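新闻中心 > 企业动态 > 新闻稿

Prudier与Leler联合推出可重复使用餐具租借服务，首批进驻Carnegie会展中心

2026年7月27日

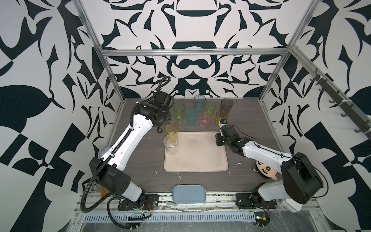

活动餐饮服务商Prudier今日宣布，与清洗物流企业Leler达成合作，面向会议、展览和社区活动推出可重复使用餐具租借服务。服务首先在Carnegie会展中心启用，合同期为3年。

按照双方协议，Prudier负责接单、配送和现场回收，Leler负责清洗、消毒、质检和仓储。主办方通过Jellix预订平台提交活动日期、用餐人数和场地信息，系统据此生成配送清单。订单须在活动开始前6天确认，确认后仍可调整一次数量。

租借品类包括杯、碗、盘和刀叉，均可单独预订，也可按套餐预订。单笔订单最多可供600人使用，超出部分需另行签订协议。餐具装在带盖周转箱内送达，活动结束后，主办方倒掉剩余食物和饮料，将餐具放回原箱即可，不需要自行冲洗。

Prudier表示，过去承接的活动以一次性餐具为主，散场后的垃圾清运一直是场地方投诉较多的环节。去年12月，公司在Carnegie会展中心的一场行业年会上试用了租借方案，并根据场地方的意见修改了回收点的设置：回收箱由出口处改放到用餐区两侧，标识字号加大，杯具与盘碗分箱存放。

Leler为此项服务改造了一条清洗线。餐具回厂后先分拣，再进入清洗和高温消毒工序，烘干后由人工检查。有裂纹、明显变形或异味的餐具不再投入使用，集中交由回收企业处理。普通划痕不影响使用的，继续留在库存中。

费用由租金和押金两部分组成。租金按件计算，包含清洗费；配送费按里程另计。押金在餐具清点完毕后15个工作日内退还，遗失或损坏的部分按价目表扣除。学校和非营利机构可申请免收押金，申请材料通过Jellix平台上传。

Carnegie会展中心将为使用该服务的主办方提供卸货区临时停放时段，并在场地手册中增加餐具回收说明。已签订场地合同的主办方如需改用租借餐具，可直接联系场地销售部门，原合同中的餐饮条款不受影响。

Prudier计划在服务运行稳定后增加保温壶和分餐用具，具体品类和价格以Jellix平台公布的信息为准。

媒体垂询请联系Prudier企业传播部。

分享 15　评论 3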